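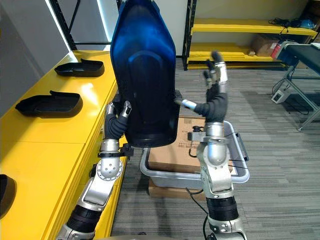
Figure 3. Curved blue plastic shell held upright by two robot arms.

4.2 Refusals and delays in the answering of information requests

The previous section dealt with the text of the access law. Now we turn to its use. In the district of Wivutora, the law gives each resident the right to ask for any document which the council has produced or paid for, and the council must answer within 20 working days. In practice the answer often does not come in this time. The law does not say what happens when the deadline has passed, and the residents we interviewed understood the silence in very different ways. Some took it as a refusal and gave up. Others believed that their letter had been lost and sent it a second time, which started a new waiting period.

A written refusal must name the article on which it is based. We found that the article on "internal deliberation" was used far more widely than its authors had intended. In the town of Truvton it was applied to the minutes of public meetings, although any resident could have attended these meetings and taken notes. The officer who signed the letters told us that he followed an instruction from May of the same year, but he was not able to show us this instruction. We do not claim that there was bad intention. The office has a single clerk, and to refuse a request takes less work than to search for a paper file.

The situation in Drandier is different in one important respect. There the council keeps a public register of all requests, with the date of arrival and the date of the answer. The register is simple - a bound book at the front desk - and it is not always complete. Still, journalists use it to see which subjects the council does not like to speak about. Alhassan, in his study of local newspapers, calls this kind of record "a second source", because the list of refused questions can itself become news.

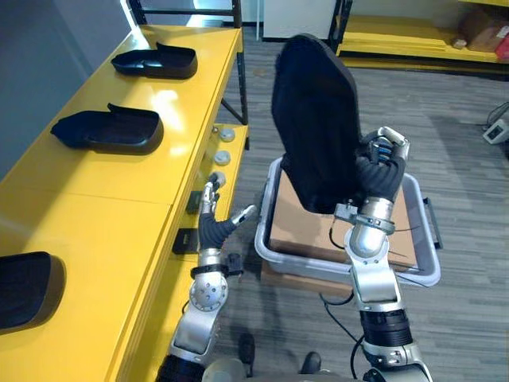 Fees are another obstacle. The law allows the council to charge for copies but sets no upper limit, so the cost depends on the habits of the office. For a person who asks for one page, the fee is small. For a local association that wants to read the full budget, it can be up to 12 times higher than the price in a private copy shop. Antwi is the only council in our study which puts its budget on the wall of the building, where it can be read without payment.

Appeals were rare. A resident who is refused may write to the regional ombudsman, but the form must be handed over in person and the office is far from most villages. Iddrisu Alhassan has argued that the distance alone explains the low number of appeals. We agree only in part. Several respondents in Truvton lived close to the office and also did not appeal, and they told us that they did not want to be known there as difficult people. This fear is hard to measure with a questionnaire, and we return to it in Section 5.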